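The thirty-minute wash and other promises

My mother owned one washing machine in my childhood and it had a dial. You turned it to a number, you pulled the knob, and it went off like a lorry on cobbles. The machine I was lent in February has 26 programmes, among them one for shirts, one for "mixed shirts" and one called Refresh Plus, and I have been trying to find out who any of this is for.

The appliance trade has an answer, which is us. We asked for it, apparently. Tarık Yaman, who spent years on the shop floor before he moved into repairs, remembers customers standing in front of two nearly identical machines and choosing the one with more words on the front. "They'd run a finger along it," he says. "Then they'd go home and use the cotton one at forty for the rest of its life." He does so himself.

I was sceptical before I started, so allow for that. But I did read the manuals, all of them, including the one for the Beline, a mid-priced front loader that claims to sense how dirty your clothes are. What it senses, on page 31 of the booklet, is the cloudiness of the water. Fine. A muddy football kit will cloud water. So will a new pair of black jeans with nothing wrong with them whatever, and mine got an extra rinse each time they went in.

The quick wash is the oldest of these promises and the one people are fondest of. Half an hour, the label says. Look at the small print and you find that half an hour applies to a small load, lightly soiled, at a low temperature. Fill the drum as most households do on a Sunday night and the clothes come out damp, warm and smelling of whatever you put in the drawer. I don't call that washing. Nesma Mansour runs a launderette with her brother and has strong views on it. She sees people bring in towels they have washed at home on the short cycle for a year, stiff as card, and ask whether it's the water.

"It's too much powder and not enough time," she told me. "They don't like hearing it."

The long cycle is where it gets odd. The eco programme on the machine I borrowed took well over three hours, and I had three separate readers write in, convinced that theirs was broken. How can a longer wash use less electricity? Most of the power goes on heating the water, so a cooler wash that goes on for ages can come out ahead of a hot one that's over quickly. I believe this part. What I doubt is how many people let it run. Canan Akgül, a tenants' adviser who helps people work through their bills, says the eco button is popular in theory. Her clients have neighbours below and children to put to bed, and a machine that is still turning at eleven at night is not much use to them.

Then there is the app. The Jimach one wanted my postcode, my date of birth and permission to know where I was at all times, in exchange for which it told me that my washing had finished. I was in the kitchen. The machine had already played me a tune. Over the month I had the thing on loan it also sent four offers on detergent and a survey.

What the engineers say

Wilson Giraldo repairs machines of every make and keeps a paper ledger of his call-outs. Last year it held 536 entries, and he let me sit with it for an afternoon. Blocked filters, mostly. Coins, hair grips, the wire out of a bra. Worn door seals after that, then pumps. He could find 2 jobs in the whole book where the fault was in something I would call a smart feature, which surprised me and rather spoiled a paragraph I had already written.

His complaint is about parts. A drum bearing on an older machine could be changed on its own. On plenty of newer ones the drum comes sealed, and the quote is so near the price of a replacement that customers give up.
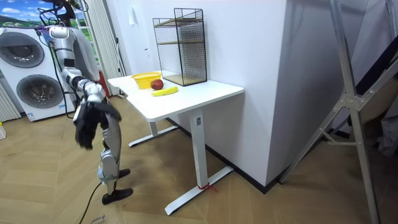 What to buy, if you must

Spend on the spin and the bearings and ignore the front panel. Ask the shop whether the drum can be opened. If the assistant doesn't know, ask for the service manual, and if there isn't one, go somewhere else. Clean the filter. Use less powder than the box tells you, remembering who prints the box.

I sent the loan machine back and returned to my own, which has eight programmes. I use two of them.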